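クラーナウ美術館、ブレデルム分館の収蔵展示棟を公開 版画と素描を中心に591点

2024年6月23日(日)

クラーナウ美術館(Clarnow)は、ブレデルム(Bredelum)の分館敷地内に整備を進めてきた収蔵展示棟の一般公開を開始した。旧織物倉庫を改修した地上2階建ての施設で、展示室の床面積は合計600平方メートル。戦後の版画、素描、アーティストブックを中心に、本館の収蔵庫から移管した591点を保管し、その一部を入れ替えながら公開する。

改修設計はカスタード設計室(Kastard)が担当した。既存の煉瓦外壁と鋳鉄柱を残し、内側に独立した断熱壁を立てる二重構造を採用している。外壁と断熱壁の間には点検用の通路を設け、結露の有無を定期的に確認できるようにした。床は既存の梁を補強したうえでコンクリートを打ち直し、移動式の収納棚を載せる範囲については耐荷重を別途計算している。

1階は収蔵庫と閲覧室、2階は企画展示室と常設展示室で構成される。収蔵庫の一面はガラス張りとし、来館者は廊下側から棚の配置と作業台を見ることができる。ただし作品は中性紙箱またはマップケースに収められており、廊下から個々の作品を鑑賞する形式ではない。閲覧室では、事前に申請した作品を職員の立ち会いのもとで閲覧できる。1回の申請で請求できるのは5点まで、閲覧時間は90分とする。

空調は収蔵庫と展示室で系統を分けた。収蔵庫は温度20度、相対湿度50パーセントを設定値とし、日較差を温度2度、湿度5パーセント以内に抑える。展示室の照度は紙作品の区画で50ルクスを上限とし、照明には紫外線をほとんど含まないLEDを用いる。1作品あたりの連続展示期間は最長3か月で、展示後は少なくとも3年間、暗所で保管する。展示履歴は作品ごとに積算照度として記録し、貸出の可否を判断する際の資料とする。

作品の移送は3月に開始した。額装作品は額から外さずに専用クレートで運び、未額装の作品はマットの状態を確認したうえで箱単位にまとめた。到着後は48時間の慣らし期間を置いてから開梱し、移送前の状態調書と照合している。調書には用紙の波打ち、褐色斑、折れ、裏打ちの有無を記載し、変化が認められた場合は修復担当の判断を経て棚に入れる手順とした。収蔵番号は従来の体系を引き継ぎ、棚番号のみを新たに付与した。

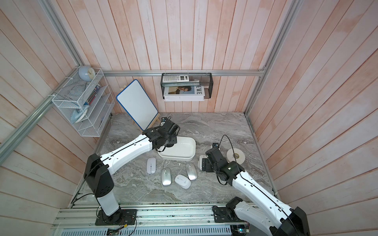
移管した作品は、本館での展示にも使われるのか。
本館の展覧会に出品する場合は、分館からの貸出として扱う。手続きは他館への貸出と同じ書式に統一し、展示期間も積算照度の記録に加算する。

開館記念展は「サン工房の石版画」と題し、2階の企画展示室で開催する。サン工房(Sang)はブレデルムで活動した共同版画工房で、外部の作家に石版とプレス機を開放し、摺師が技術面を担う方式をとった。展示は試し摺り、校了摺り、本摺りを同一作品について並べる構成で、インクの調合や版の修正がどの段階で行われたかを追えるようにしている。工房の作業日誌も複製で展示し、該当する頁に作品の収蔵番号を付した。

工房の閉鎖後、版と道具の多くは散逸したが、石灰石の版3枚は分館が取得しており、今回初めて展示する。うち1枚には描画が残り、対応する本摺りと向かい合わせに置いた。版の支持台は展示用に新規製作したもので、石の縁に荷重が集中しないよう、全面で受ける構造になっている。残る2枚は研磨済みで描画はなく、表面の状態を見せる資料として扱う。

展覧会図録は400部を印刷した。収録図版は本摺りに限り、試し摺りの図版は閲覧室の端末で公開する。図録には紙の厚さ、透かしの有無、版寸法と紙寸法を全出品作について記載した。従来の収蔵目録では版寸法と紙寸法が混在していたため、今回すべて再計測し、目録側の数値も訂正した。訂正箇所の一覧は図録巻末に掲載している。

常設展示室では、アーティストブックを開いた状態で展示する。見開きの角度は製本の状態に応じて90度から120度の範囲で設定し、6週間ごとに頁を替える。頁替えは休館日に行い、展示中の頁は展示室入口の一覧表に示す。

開館時間は10時から17時まで、入館は16時30分まで。月曜日と展示替え期間は休館する。閲覧室の利用は火曜日から金曜日までで、希望日の10日前までに申請書を提出する必要がある。展示室内での撮影は、常設展示室に限り、フラッシュと三脚を使用しない条件で認める。大型の荷物と傘は1階のロッカーに預けること。

分館では、今年度中に収蔵作品の目録データを順次公開する予定で、最初の公開分は石版画を対象とする。銅版画と素描のデータは、寸法の再計測が終わったものから追加する。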